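Lesesaal > Kurzprosa > Eltitz, unverpackt

Der Karton

In Eltitz faltet man Kartons seit 388 Jahren von Hand, behauptete Herr Pascual, und wenn man ihn darauf hinwies, dass es vor 388 Jahren keine Wellpappe gab, sagte er, das habe den Eltitzern die Sache sicher erschwert.

Imelda Mangubat war an einem Januarmorgen in die Packerei gekommen, mit einem Zeugnis aus Plenport, das sie als »zügig« auswies. Plenport war eine Hafenstadt, dort durfte man zügig sein. In Eltitz las Herr Pascual das Wort zweimal, legte das Zeugnis in eine Schublade und gab ihr einen Zuschnitt.

»Falten Sie«, sagte er.

Sie faltete. Es dauerte wenige Sekunden. Sie stellte den Karton vor ihn hin, und er betrachtete ihn, wie man einen Schwiegersohn betrachtet, der mit dem Motorrad gekommen ist.

»Das ist eine Schachtel«, sagte er schließlich.

»Ja«, sagte Imelda.

»Wir machen hier Kartons.«

Den Unterschied hat sie in den folgenden Jahren nicht herausgefunden, obwohl sie sich Mühe gab und einmal sogar einen Abendkurs in Erwägung zog, den es dann nicht gab. Sie lernte immerhin, den Kunden nie »Schachtel« zu sagen und den Lieferanten immer, weil es bei den Lieferanten den Preis drückte. Sie lernte, dass man den Deckel nach hinten wegklappt und nie nach vorn. Und sie lernte, dass Herr Pascual, wenn er »interessant« sagte, das Gegenteil von allem meinte, was man mit dem Wort sonst verbindet.

Der Hauptkunde war Nuredent. Nuredent stellte etwas für Zähne her. Was genau, wusste in der Packerei kein Mensch, denn die Ware kam in kleinen verschweißten Beuteln, und auf den Beuteln stand eine Nummer. Imelda hatte sich einmal bei ihrer Zahnärztin danach erkundigt. Die Zahnärztin hatte gesagt, sie solle den Mund bitte wieder aufmachen.

Nuredent bestellte 165 Kartons im Monat, nie mehr und nie weniger, und zwar seit so langer Zeit, dass Herr Pascual die Zahl für eine Art Naturkonstante hielt. Er rechnete in ihr. Ein neues Dach kostete so und so viele Nuredents, die Konfirmation seines Neffen einen halben. Als er Imelda nach der Probezeit eine Gehaltserhöhung anbot, drückte er sie ebenfalls in Nuredents aus, und sie brauchte bis zum Abend, um auszurechnen, dass es sich um den Gegenwert eines mittleren Fahrradschlosses handelte. Sie nahm an. Sie hatte gerade kein Fahrradschloss.

Dann kam der Brief. Er war höflich und auf gutem Papier. Nuredent teilte mit, man stelle auf Tüten um.

Herr Pascual las den Brief im Stehen, dann las er ihn im Sitzen, und danach ging er ins Lager, wo er eine Weile zwischen den Zuschnitten stand. Als er zurückkam, hatte er sich die Nase geputzt und einen Plan gefasst. Man werde den Herrschaften einen Karton vorführen. Einen einzigen, aber richtigen. Wer einen richtigen Karton gesehen habe, könne danach nicht mehr guten Gewissens zur Tüte greifen.

»Und was kommt hinein?«, fragte Imelda.

»Nichts«, sagte Herr Pascual. »Wenn etwas drin ist, schauen sie auf das, was drin ist.«

Das leuchtete ihr ein, und das beunruhigte sie. Sie war offenbar schon zu lange in Eltitz.

Die Vorbereitungen zogen sich hin. Zunächst wurde über die Unterlage gestritten. Herr Pascual wollte etwas Feierliches, Imelda wollte etwas, worauf man hellbraune Pappe noch erkennt, und beide wollten kein Geld ausgeben. So kam es zu dem grünen Tuch. Es war ein sehr grünes Tuch. Es hatte früher bei Herrn Pascuals Schwester gelegen, die es für Kartenabende benutzte und sich davon nur unter der Bedingung trennte, dass man es nicht wasche, weil es dann eingehe. Den gelblichen Fleck erklärte sie zu einem Schatten.

»Schatten sind nicht gelblich«, sagte Imelda.

»Bei uns im Wohnzimmer schon«, sagte die Schwester.

Das Tuch reichte nicht ganz über den Tisch. Man schob es nach rechts, da fehlte es links, man schob es nach links, da fehlte es rechts, und irgendwann entschied Herr Pascual, dass ein Stück blanker weißer Tisch durchaus etwas Modernes habe. Auf der anderen Seite hing das Tuch dafür großzügig herunter. Es war ein schräges Arrangement, und Imelda legte den Kopf schief, damit es gerade wurde. 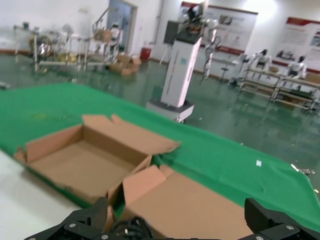 Blieb die Frage des Deckels. Imelda war der Ansicht, man könne einem Kunden, den man von der Vollkommenheit des Kartons überzeugen wolle, keinen Deckel mit einer angerissenen Kante hinstellen. Herr Pascual war der Ansicht, man könne das sehr wohl. Ein Karton ohne jede Schramme wirke wie einer, der noch nichts erlebt habe. Sie fragte, was dieser Karton denn erlebt habe, und er sagte, das gehe sie nichts an.

Die Herrschaften von Nuredent waren für zwei Uhr angesagt und kamen um drei. Es waren 2, ein älterer Herr mit Mappe und ein jüngerer Herr ohne, und der jüngere hatte das Sagen. Er blieb an der Tür stehen und sah auf den Boden, der so blank war, dass sich die Deckenlampen darin spiegelten.

»Schöner Boden«, sagte er.

»Der Boden ist nicht von uns«, sagte Herr Pascual knapp und führte ihn zum Tisch.

Es folgte ein Schweigen. Imelda hatte Schweigen in Eltitz inzwischen zu unterscheiden gelernt, es gab das zufriedene, das beleidigte und das kurz vor der Mittagspause, aber dieses war ihr neu. Der ältere Herr beugte sich über den Karton und blickte hinein. Er blickte lange hinein. Der jüngere blickte auf den älteren.

»Er ist leer«, sagte der ältere Herr.

»Jawohl«, sagte Herr Pascual, und in seiner Stimme lag alles, was er je über Pappe gedacht hatte.

»Ich meine, da ist ja richtig Platz drin.«

»Jawohl!«

»In die Tüte«, sagte der ältere Herr zum jüngeren, »kriegst du die Hand nicht rein, ohne dass es raschelt.«

Der jüngere Herr entgegnete, Rascheln sei kein Kostenfaktor. Der ältere sagte, für ihn schon, er sitze schließlich daneben. Darauf entspann sich zwischen den beiden ein Gespräch, das mit Kartons bald nichts mehr zu tun hatte und in dessen Verlauf herauskam, dass der jüngere der Sohn des älteren war, dass er das Büro zum Hof bekommen hatte und dass an Weihnachten etwas mit einer Gans vorgefallen sein musste. Imelda rückte währenddessen das Tuch zurecht. Herr Pascual rückte es wieder zurück.

Am Ende wandte sich der Sohn dem Tisch zu. Er wirkte erschöpft.

»Hundert«, sagte er. »Wir nehmen 100 im Monat. Den Rest in Tüten.«

Herr Pascual schloss die Augen. Man sah, wie er Dächer umrechnete und Neffen.

»Interessant«, sagte er.

Der Sohn hielt das für eine Zusage und gab ihm die Hand. Als Herr Pascual die Augen wieder öffnete, war es für einen Widerspruch zu spät und für Kaffee zu früh, also brachte er die beiden zum Wagen. Der ältere Herr drehte sich noch einmal um. Ob er den da vielleicht mitnehmen dürfe, fragte er, den mit der Kante.

»Das ist ein Vorführkarton«, sagte Herr Pascual.

»Eben«, sagte der ältere Herr.

Sie gaben ihn ihm. Imelda klappte den Deckel nach vorn, was sie in Eltitz noch nie getan hatte, und Herr Pascual sah dabei aus dem Fenster. Der ältere Herr trug den Karton mit beiden Händen hinaus und nahm ihn auf den Schoß. Sein Sohn fuhr.

Hinterher stand der Tisch noch eine Weile so da. Herr Pascual überlegte laut, ob man den nächsten Monat vielleicht anders zählen könne, mit Fünftageswochen etwa, und Imelda sagte, sie könne sich das einmal ansehen. Dann faltete sie das Tuch zusammen, zügig, Kante auf Kante, den Schatten nach innen. Die Schwester rief noch am selben Abend an und wollte wissen, ob es eingegangen sei.

Eltitz, unverpackt · Erstveröffentlichung 28. Apr. 2002 · Alle Rechte bei der Verfasserin · Kontakt · Nach oben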